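Ukus -- ayudante móvil para salas comunes, cocinas de empresa y puestos de apoyo

Distribuido por Hermans. Servicio de puesta en marcha y formación incluido en todas las modalidades.

Ukus es un equipo pensado para las tareas pequeñas que se repiten en cada planta: llevar, colocar, retirar, devolver a su estante. Trabaja con el mobiliario que la empresa ya tiene y no exige cambiar mesas ni armarios.
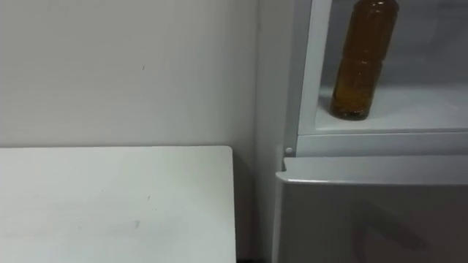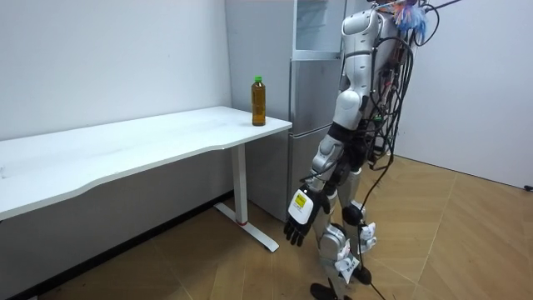
Cuando una empresa nos pide una demostración, casi siempre la primera pregunta es qué va a pasar con las personas que hoy hacen estas tareas. Nos parece una pregunta justa y preferimos contestarla antes de hablar de precios. En la mayoría de las oficinas, el orden de la cocina no pertenece a ningún puesto. Lo hace la persona de recepción entre dos llamadas, o el técnico que llega primero por la mañana. Un trabajo como el de la botella de líquido ámbar, que aparece en el estante abierto en una imagen y sobre la mesa blanca en la otra, dura muy poco para una persona. El problema es que interrumpe, y después de la interrupción hay que volver a encontrar el hilo de lo que se estaba haciendo. Ukus se encarga de estos recados, y el personal decide cuáles le entrega y cuáles quiere conservar.

Qué cambia en la jornada

En Wernel, un centro de atención telefónica con 700 empleados, el equipo funciona desde diciembre en las zonas de descanso. Femke Baert, responsable de servicios internos, nos pidió desde el principio que los turnos de cocina no desaparecieran de un día para otro. Se redujeron poco a poco, y durante las primeras semanas cada turno anotaba qué le gustaría dejar al equipo. Las respuestas no fueron las que esperábamos nosotros. Mucha gente quiso seguir preparando el café y pidió ayuda con lo que hay que buscar en otra habitación.

"Antes teníamos una lista en la puerta y cada mes una discusión por la lista", cuenta Baert. "Ahora discutimos sobre dónde debe quedar cada cosa. Es una discusión mejor, pero hay que reservarle tiempo."

Ella nos señaló también una dificultad. Los compañeros con más años en la casa tenían su propio orden, que no estaba escrito en ninguna parte, y al principio les molestó encontrar las cosas en otro lugar. Por este motivo, el plano de colocación se redacta hoy junto con las personas que usan la sala, y cualquiera de ellas puede pedir una corrección.

Puesta en marcha

La instalación habitual necesita aproximadamente 12 días laborables, contados desde la primera visita. Se hace en este orden:

Visita a las salas y conversación con quienes las utilizan.
Plano de colocación: qué objeto, en qué estante o mesa, a qué hora.
Pruebas fuera del horario de mayor uso.
Formación de dos personas de referencia por planta.
Revisión del plano al terminar el primer mes de servicio.

La formación se da en grupos pequeños y no requiere conocimientos de programación. Las personas de referencia aprenden a parar el equipo, a cambiar un recado del plano y a escribir un aviso que nuestro servicio técnico pueda entender sin llamar otra vez. Pedimos a la empresa que estas horas cuenten como tiempo de trabajo -- lo ponemos en el contrato.

Condiciones del espacio

Suelo liso, seco y sin alfombras sueltas. Paso libre delante de las mesas y los armarios que figuran en el plano. Luz uniforme, natural o artificial. Las puertas de los armarios que deba abrir el equipo se revisan en la visita, porque algunas cierran con demasiada fuerza y conviene ajustarlas.

Los recados con recipientes de vidrio, bebidas calientes u objetos personales quedan fuera del plano estándar. Se pueden estudiar aparte.

Modalidades

Alquiler mensual: para una o dos salas, con mantenimiento y visitas técnicas. Permanencia mínima de 12 meses.

Compra: con mantenimiento opcional. El plano de colocación admite hasta 64 objetos distintos por sala.

Programa Stulesgate: para empresas que desean probar antes de decidir. Incluye una sala, la formación completa y una reunión final con el personal, en la que nuestro comercial escucha y no presenta nada. Si la mayoría de los usuarios de la sala prefiere no continuar, retiramos el equipo sin coste.

Preguntas frecuentes

¿Puede trabajar mientras hay gente en la sala?
Sí, según las reglas acordadas en el plano. Muchas empresas prefieren las horas tranquilas, sobre todo al comienzo.

¿Se registra quién deja las cosas fuera de su sitio?
No. Los avisos se refieren al objeto y al lugar, y en los informes no hay nombres.

¿Quién decide los cambios del plano?
Las personas de referencia, después de hablar con sus compañeros. Hermans sólo comprueba que el cambio es posible.

Para solicitar una visita, escriba a su contacto de Hermans e indique el número de salas y el horario de mayor uso.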